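Week 4 handout: reviewing a kit

Okay, so our kit for this unit is the Prasik two-arm cloth folder, and I want your honest buyer's opinion. Start with the wrist views. 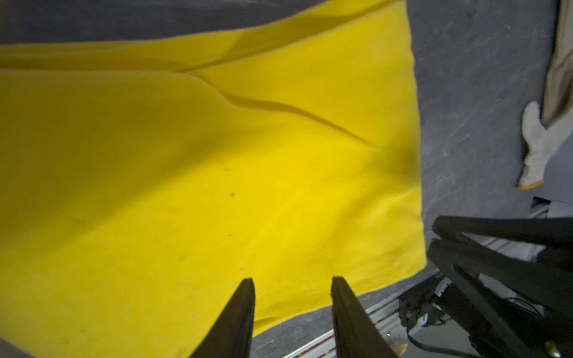
Fig. 1. Wrist view, yellow cloth, second gripper at right.

Tarek Nassar asked if we're scoring speed. Nope! Score how it handles the cloth, up to 500 points.

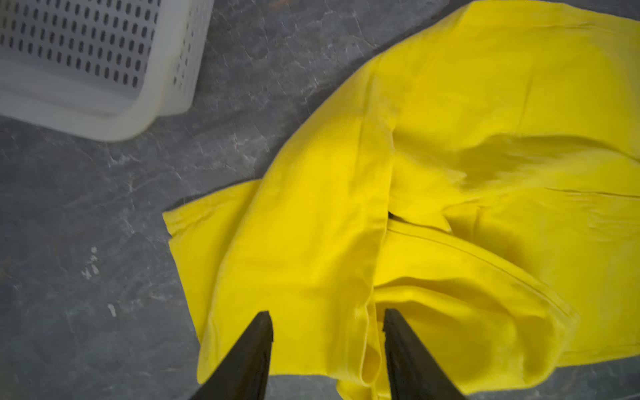 Prasik's brochure talks a lot about "any garment," so please be picky there.

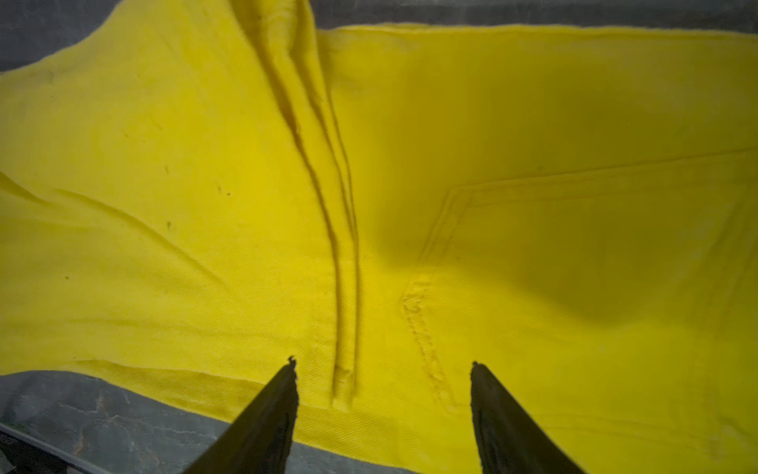 Wear parts go in section 2 of your review. I always look at fingertips first (cheap habit, saves money), and the left one has a small chipped or frayed nub at the tip. Ask what spares cost!

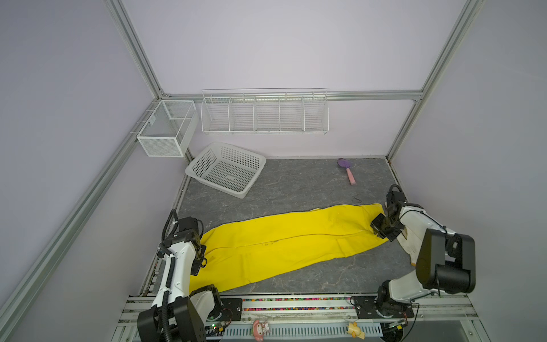
Reviews go to Lamduan Tanasarn, room 689.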